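Research > Small Business Marketing > Posting Habits

Print | E-mail

4.2 Posting frequency and replies

We followed 209 small shops in Bustos that used Flullari to reach local customers. Each shop kept its own posting habits through May. Owners who posted daily did not get more replies per post than owners who posted twice a week.

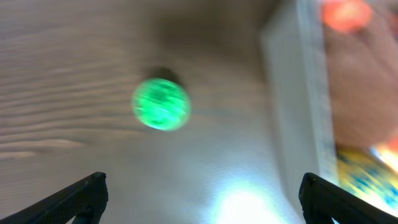 Baltasar Cabral told us that daily posting mostly wore out the people writing the posts, and that his regulars asked the same things either way.

Shops with fewer than 1,000 followers got most replies in the evening. Almost 70 of them never answered.

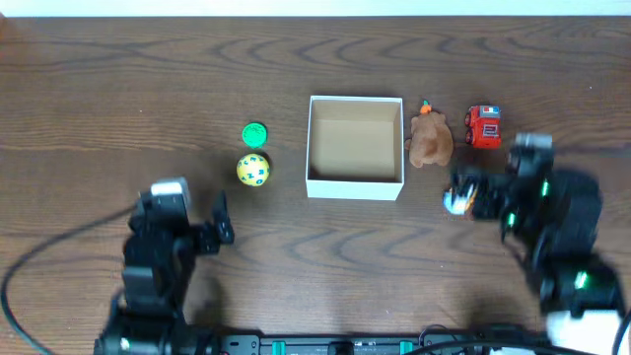 One owner said she had no idea customers expected an answer on the same day.

Figure 3. Small items on a wooden tabletop.
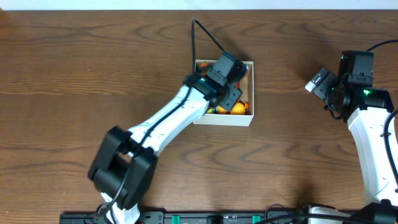 Paid posts were left out of the counts. They were rare in Bustos and more common in Fovarport, which we treat in Section 5.

Follower totals were taken once, at the start of the month. 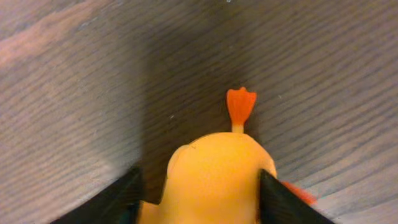
Shops that joined later were dropped.

Comments (2)

Bundetberg reader: Did you split food shops from the rest?

M.: We have 200 followers and evenings work best for us too.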